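Harries Watershed Well Testing Project
Progress report to the Ferkmont Fund, second period

Summary

The project offers free well water testing to households in the Harries valley that are not on the town supply. We are on track with sampling, behind on follow-up visits, and slightly under budget. The grant runs until December and we do not expect to ask for an extension.

Sampling

The target for the full grant is 400 wells. Most of the lower valley is now done, and the kits for the upper road went out in the mail last month. Return rates have been better than in the first period. We put this down to the new instruction sheet, which is one page instead of four and has the drop-off hours printed at the top in large type.

Drop-off is at the Uvow feed store from 7 a.m. until noon. The store has let us keep a refrigerator in the back hallway at no charge. We had one power outage there in the spring and had to ask ten households to sample again. All but one did so.

Each bottle is checked for nitrate, coliform bacteria, arsenic, lead and hardness. Results go out by letter, with a phone call first if anything is over the health limit.

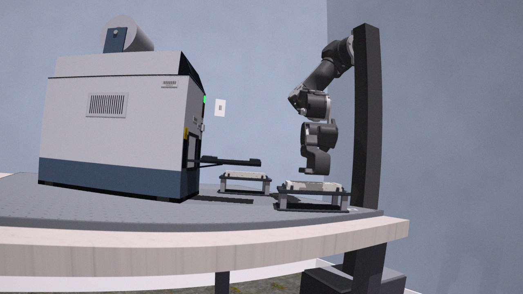 Letters were taking too long at the start of the period. Households waited up to five weeks, and several called the office to ask if their bottle had been lost. We now send results in batches every two weeks, and the wait has come down to about three.

What we are finding

Nitrate is the main problem, mostly in shallow dug wells near the older hay ground. Arsenic shows up on the east side, where the wells are drilled into rock – this was expected from the state maps. Lead results over the limit have been few and in most cases the second sample, taken after running the tap, was clean. That points to household plumbing, and we have changed the letter to explain this in simpler words.

We have not yet compared dry-season and wet-season samples. That work is planned for the final period.

Follow-up visits

The plan called for 100 home visits by this point and we have not reached that number. The visits take longer than we budgeted for, often a full morning, and the upper road was closed for culvert work for part of the period. We have moved some hours from office work to visits and expect to catch up by the end of fall. 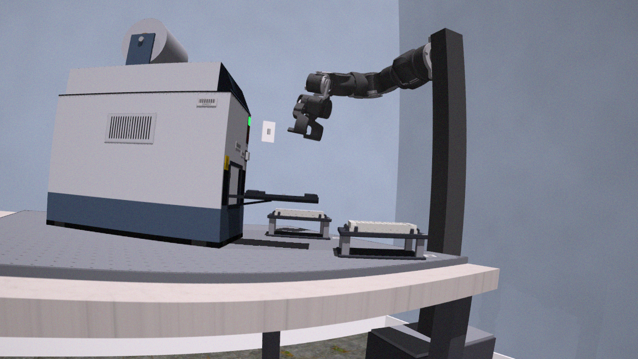 Well caps continue to be the cheapest fix. Many of the older ones are cracked or do not seal, and a new sanitary cap can be fitted during the visit. We have asked the Fuvoneck hardware co-op for a bulk price and are waiting to hear back.

Budget

Spending is in line with the plan except for two items. Postage is over, due to the repeat kits. Travel is under, due to the visits we have not made. We request approval to move $2,000 from travel to supplies to pay for caps and replacement bottles. The remaining travel money is enough for the visits still owed.

Next period

Finish the upper road kits. Complete the overdue visits. Start the seasonal comparison with a small group of wells that have already been tested once. Hold one evening meeting at the Harries grange hall to go over the valley-wide results, with no individual addresses shown.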